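Visit to the Comness demonstration rooms, Camacho

Posted August 30, 2024 in Site visits

Comness has been taking bookings for its Camacho rooms since February, and I went through on behalf of the three motels I look after. The company sells one service, called Pluledum, which is a two-armed room robot supplied on a monthly contract with setup and repairs included. It is pitched at small accommodation operators who have trouble filling the morning shift.

The building is the old Garkudon furniture showroom, at the back of the industrial estate past the tyre place. Parking is on the gravel to the left. Sign in at the counter and wear closed shoes.

Theresia Brunner ran the tour. There were 8 of us, mostly motel and serviced apartment people, plus a couple who manage student housing. She began in the workshop, where arms come back for servicing. Kamol Phetsri had one open on the bench and showed us the wrist joint, the part that wears first according to him. A worn wrist is swapped whole and the old one rebuilt later. He let us move the arm by hand with the power off. It was stiffer than I had thought it would be.

Next came the training area. Yupin Nilsuwan looks after the people who drive the arms by hand while the system records what they do. A new task gets 3000 recorded runs before Comness will put it on a customer's list. Making a bed is not on the list. Neither is anything in the bathroom apart from collecting towels off the floor. She was clear about this, and I was glad to hear it from staff before reading it in a contract.

The current list covers rubbish, towels, cups and glasses, and putting loose items back on a desk or bench. Vacuuming is done by a separate machine that Comness does not supply.

After morning tea -- lamingtons and a decent urn of tea -- we went through to the mock guest rooms and stood behind a rope while Pluledum did a rubbish round.
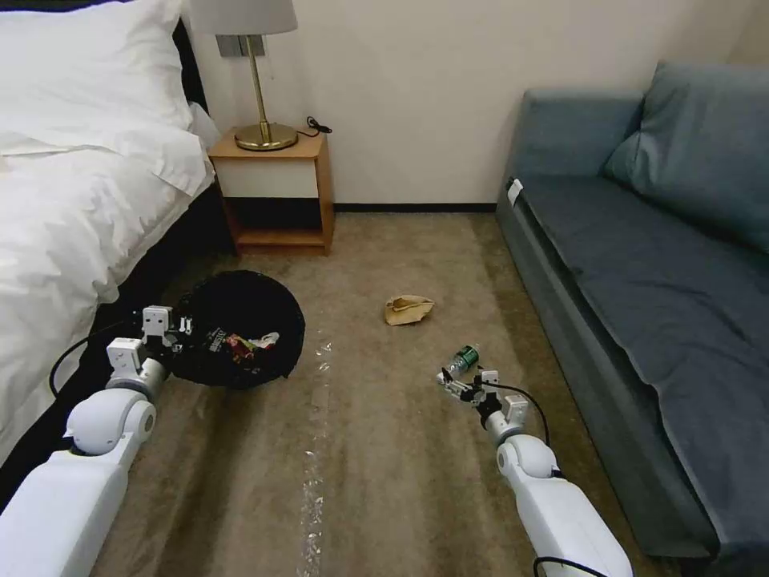
Rubbish is the job I would be paying for, as it slows my cleaners down more than anything except the beds. Comness litters the rooms with the sort of things guests leave, and Lertchai Klinhom, who was supervising, talked us through it as the arms worked. A small plastic bottle with a green label is an easy item for the gripper, he said, and paper bags are fine too. I asked about the long strip of clear plastic film on the carpet between the bed and the sofa, the kind of thing that catches in a vacuum head. He said thin film is the hardest item on the list and that the system may need several tries at it. The bin was the black round sort with wrappers already in it, much like the ones we use.

I also asked about recycling. Pluledum can sort into two bins if the second is put out beforehand, but it won't empty a bottle that still has drink in it. Those get set aside for a person.

Samran Nakpan handled the pricing session. The minimum contract is 10 months, and a site needs at least 7 rooms on one level, or a lift the base can fit into. That rules out my smallest property, which has stairs to everything. Training for two staff is included, and more can be added for a fee. He would not put a figure on insurance and told us to ring our own brokers.

I've asked for a trial at the highway motel, rubbish and towels only. Samran is to send the site checklist, and I need to measure the doorways in the older wing before I fill it in.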